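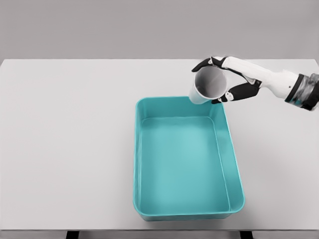
Ilze thinks we should buy the arm first and worry about the hand later, and she said so again before I'd even got my coat off. Her argument is that the arm is the part that lasts, and hands go out of style every couple of years (her words), so why tie up the money now?

July 2019
by Jonas Kaufmann

Well, I spent the whole evening on it and I still can't decide if she's right. An arm without a hand is a very expensive coat hook. But a hand like the one in the simulation, with proper fingers, eats up so much of the budget that we'd be mounting it on a kitchen chair! So there I was at the table with the spreadsheet and a bowl of cold noodles, moving the same numbers from one column to the other.

What we've got so far is the pouring job running on the computer — cup, tub, table, hand — and that costs us nothing but Leandro's patience. I like having it. You can tilt the cup all day long and nobody has to mop. What I can't get out of it is how much of the price tag we need. Does the job want five fingers? Leandro says a plain two-finger grip would hold a cup just fine. Ilze says fine, then try it with a floppy cup that's full, and off they went again until I shut my laptop.

I did finally write to Sosesar for a quote on the arm, and one to Arnosent for the hand, and I asked both of them about spare parts, which I completely forgot to do last time. Remember the gripper pads. I'd put down 200 for small stuff (cables, bolts, that kind of thing) and then Gion looked over my shoulder and changed it to 400 without saying a word. He's probably right. He's the one who ends up driving to Sunau for a cable when we're short.

The cups and tubs are the cheap bit, and I got oddly excited about them. I found a page of plastic tubs in every size and had 5 of them in the basket before I noticed that the shipping was 38. For tubs! I took them all out again. We can get them in town and carry them home on the bus.

Then there's the table, which isn't in anybody's plan. In the simulation it just sits there and never wobbles. Ours in the back room rocks if you lean on it with a coffee, so either we brace it or I need another line in the spreadsheet, and I've already used up the line I was calling "other."

Oh, and training. Ertuğrul wants two days of it from whoever sells us the arm, and I'd left that out altogether. He says if it comes down to it he'd take the training over the nicer hand. I hadn't thought of putting those two against each other, and now I can't stop.

So for now the order is arm, training, brace the table, and the hand waits until December unless Arnosent comes back with something kinder than I expect. I haven't told Ilze that this is pretty much her plan. Tomorrow I have to call about the power outlet in the back room, and buy noodles.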